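Print this page | E-mail this page

Filed under: Film clubs and touring festivals > Putting on a screening

How to host a one-day stop of a touring documentary festival
Kwabena Antwi, Mar 25, 2022

These steps follow the Clostance touring programme, as run in Zurnau. Other tours use similar forms.

1. Apply for a date
Send the host form to the tour office. State the number of seats, the screen width and whether the hall has step-free access. Dates for April are fixed first.

2. Check the licence
The licence covers one showing of each film. The Zurnau licence allowed 48 seats. Discussions held after the film need no separate permission, but recording them does.

3. Set up the welcome table
Place it inside the entrance, clear of the fire door. A light wooden top shows up well in a dim foyer. Leave it bare until the programmes arrive.

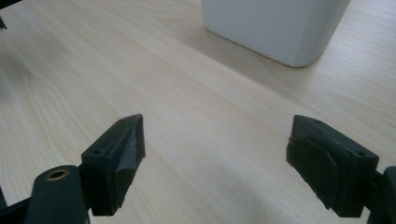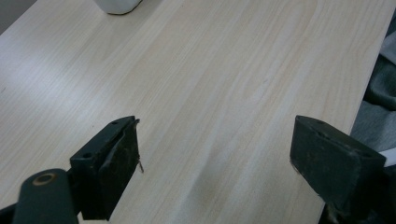
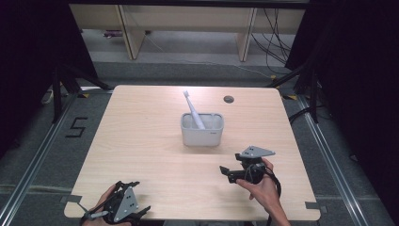 4. Test the files
Play the first and last two minutes of every film on the hall projector. Check subtitles from the back row. Set the sound level with the doors closed and write it on the running sheet.

5. Brief the speaker
Allow 12 minutes for questions. Give the speaker the age rating and a list of any legal limits on naming people shown in the film.

6. Report back
Enter attendance per film, not per day. Dede Dankwa at the tour office takes corrections until the next stop opens. Delete the film files once the report has been accepted.

Related items
- Subtitle formats accepted by the Clostance tour
- Pirholm stop: programme and times
- Addo hall: seating plan
- Writing a content notice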